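Project report, Cell B (disassembly bench), spring term
Group: Tendari
Written up by Brayden Sandhu

What we were asked to do

Take over the cell from last year's group, get it running again, write down how it is kept running. Last year's group left a folder with 3 pages and a login that didn't work. So most of the first month went to finding out how the thing was set up. We did not design the arm or the table. We set up the fixture, redid the reference positions, wrote the maintenance sheet.

Task for the cell: open desktop PC on the table, arm works on parts from the case, parts go to the fixture plate. Part list was agreed with the Skirness lab in January and changed twice after that.

State at takeover

Arm powered up fine. Brakes ok. Base bolts were under torque, two of them finger loose. Cable from the controller rubbing on the base. Home position off by almost 12 mm at the tool, which explains the crashes in the old log. Log counter stood at 3917 cycles, no service noted anywhere.

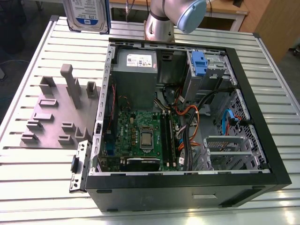 Fixture plate was our main job. The old one was cut foam and it moved. We printed a new one in the Räsänen lab, second version, first one warped at a corner and rocked on the table. It goes left of the PC, flat on the slats. The tall post with the rounded cap is the touch-off point, we made it higher than everything else on the plate so the arm can come down on it without going near the blocks. The six small slotted blocks lower down were the hardest to print clean, slots came out tight and we filed every one by hand. If you reprint, open the slots a bit in the model, don't file. Took a whole evening.

Placing the PC

Case on its side, side panel off, open side up. Rear bracket end toward the fixture. Push the case the same way every time or the positions are no good. We tried clamps on the bezel but they slip, so for now the weight of the case holds it. Not great. A proper end stop is on the list below.

Watch the power cables. They loop over the middle of the case and if they stand up too high the wrist catches them on the way to the memory. Press them down by hand before starting.

Re-teaching positions (do this after any bump)

1. Stop the program, speed to 10 percent.
2. Jog above the post, come down slow until the tool just touches the cap.
3. Save as reference, not as home. We mixed these up once and lost a afternoon.
4. Run the check program in Covora with no part in the gripper.
5. If the check is out by more than 1 mm look at the base bolts first.

Maintenance sheet, short version

Start of session: wipe slats and plate, look over the gray cable behind the arm, check the plate doesn't rock.
Every 9 sessions: base bolts with the torque wrench, backup of the program.
End of term: change gripper pads, clean the controller filter (ours was solid dust).

Problems still open

No end stop for the case. Lighting, the aluminum slats throw reflections and the vision check fails near the front in the afternoon, we just pulled the blinds. Backup only goes to one laptop. Torque value for the base bolts came from the old folder, we could not find it in the manual so somebody should confim it.

What we'd do differently

Check the bolts on day one. We retaught all positions twice before anyone put a wrench on the base. Also start the print earlier, the queue gets bad before midterms.

Files are in the group folder under fixture_v2 and teach_notes.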